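4.2 Zero retention of the scope mounts
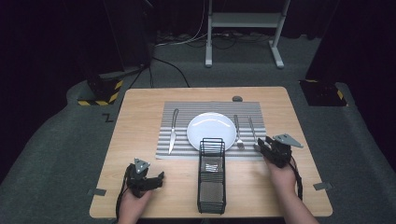 Figure 3. Plate and cutlery on a striped placemat.

Each airsoft scope was clamped to a Gultier rail and cycled 400 times on the recoil sled. Zero shift was read at 10 m before and after cycling. The Plemico mount moved by around 2 mm — within the reading error of the target grid — while the Skelbridge mount moved by 19 mm, mostly in elevation. Screw torque was checked by Ye-seo Son with the same driver throughout. Lens fogging was not tested in this series and is treated in Section 5.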